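Cups and cubes find a home at Flikthorpe play library

Families who have been asking when the small-toy corner at the Flikthorpe play library would open again will be glad to hear that the wait is over. The corner is back as of this October, tidied, repainted and restocked, and anyone with a library card can come in from 10 in the morning and stay as long as their little ones will let them.

Vira Pasichnyk has looked after the toy loans for the past few years, and she spent a good part of the summer going through every box in the back room. She and two helpers counted 933 pieces altogether, which was a good deal more than anyone had guessed, and then sat down to decide what should be kept, what should be washed and what had simply had its day. In the end 324 pieces were passed on to other groups in the area, and the rest were sorted into 52 kits that can be played with on the spot or borrowed for up to 20 days at a time.

"I kept finding one more bag under the last bag," she said. "There were puzzle pieces in with the farm animals and farm animals in with the train track. It was lovely, in a way, like meeting old friends, but I was very happy to see the bottom of the last box."

The kit she talks about most warmly is also one of the plainest. It is made up of plastic cups and small cubes, and she says it suits children of very different ages — the youngest like to drop a cube into a cup and tip it out again, while the older ones build towers, match colors or hide a cube and make a grandparent guess where it went. 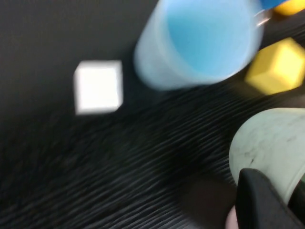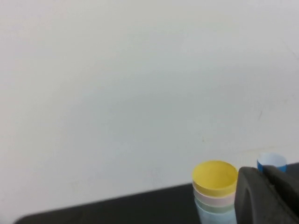
Cubes and a light blue cup on a dark surface (first picture), and cups stacked with the yellow one on top (second picture).

The cups also made life easier when it came to storage, as a whole set of them nests into a single stack and takes up hardly any room on a shelf. The cubes go into a drawstring bag sewn by a neighbor, with a card tucked inside that suggests a few games for a rainy afternoon. Parents who come up with a new one are warmly invited to write it on the back of the card for the next family.

Money for the fresh paint and the new shelving came from the Hutsuliak fund, which has helped the library before, and the Wustex hardware store let the group have its storage bins at cost. The bins all have picture labels on the front, so that children who are not reading yet can still help put things away at the end of a visit. Pasichnyk admits that this works better on some days than on others.

The corner is open until 4 in the afternoon. There is no need to book, but groups of more than six children are asked to call ahead so that enough seats can be put out. Loans are made at the front desk, and pieces that go missing at home are not charged for, although the library would dearly like them back when the couch is next moved.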